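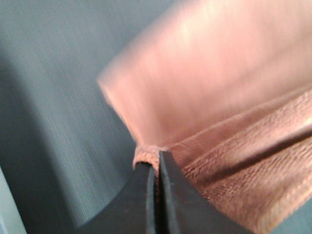 A reader of the first part wrote in to ask why the cloth demos need their own page when the block-stacking ones fit in two paragraphs. Cloth moves while you are deciding what to do with it, the reader said, and by the time the hand had closed, the corner was somewhere else. Was there a setting for that?

There is no setting. There is a way of driving the arm that gives you usable recordings, and this page goes through it. It assumes you have finished the Serkel install and can already move the arm with the hand controller.

Before you start

Run the Judovis recorder and check that the wrist view and the joint readings are both coming in. If the wrist view lags behind your hand, stop and fix the network first. You will overshoot every grasp with a lag, and the overshoot ends up in the training data.

Set the gripper force to the second-lowest step. Terry cloth holds well at low force. Thin cotton may need one step more.

Clear the work surface except for the cloth. Drop the cloth from a hand's height so that it lands in a heap. Do not arrange it. The policy has to learn from the kinds of heaps it will meet later.

Step 1. Find a pinch point

Look for a fold that stands up from the surface, or a hem you can get one finger under. Decide on it before you move the arm. Operators who hunt around with the gripper open record a lot of wandering, and the trained policy wanders too.

Step 2. Come down slowly

Bring the fingers down over the fold with a small opening, just wider than the fold itself. Stop when the tips are about to touch the surface. Close. Wait for a count of 2 before you lift. The wait seems long when you are driving, but it gives a clear boundary between grasp and lift in the recording.

Step 3. Lift and look

Raise the arm until the cloth hangs or drapes enough for you to see an edge. A small pinch is fine. A big handful hides the corners and makes the next step harder.

You can lift at a normal speed. Motion blur in the wrist view during a lift is expected, and the recorder keeps those frames. Do not slow down to get a clean picture. Slow down only when the fingers are near the cloth or the surface.

Step 4. Lay it down

Move so that the cloth trails behind the gripper, then lower it. Open the fingers fully before backing away straight up. If you back away sideways, loops of terry can catch on a fingertip and drag the whole cloth along.

Step 5. Mark the end

Press the stop button as soon as the arm is back at its rest pose. Label the take as good, partial or failed. Partial means the cloth was grasped and moved but ended up with a fold you did not want. Keep partial takes. Throw out a failed take only if the arm faulted or the recorder dropped out.

How many takes

For a single cloth type, 75 good takes gave us a first policy worth testing. The Jurčo set, which mixes towels, napkins and pillowcases, has 1833 takes and is still weak on pillowcases. Change the starting heap every time, and change the cloth every ten takes or so if you have several colors.

Common problems

Cloth slips out during the lift: the pinch was too shallow. Go a little lower before closing. Raise the force only after that.

Fingers push the cloth away: the opening is too wide, or you are coming in at a slant. Straighten the wrist.

Policy closes on nothing: check the takes for early closes. Even a few of them have an effect. Remove them and train again.

Recorder shows two arms: an old Tritotano session is still open. Close it from the session list and restart the recorder.

Next part: folding in half with one arm.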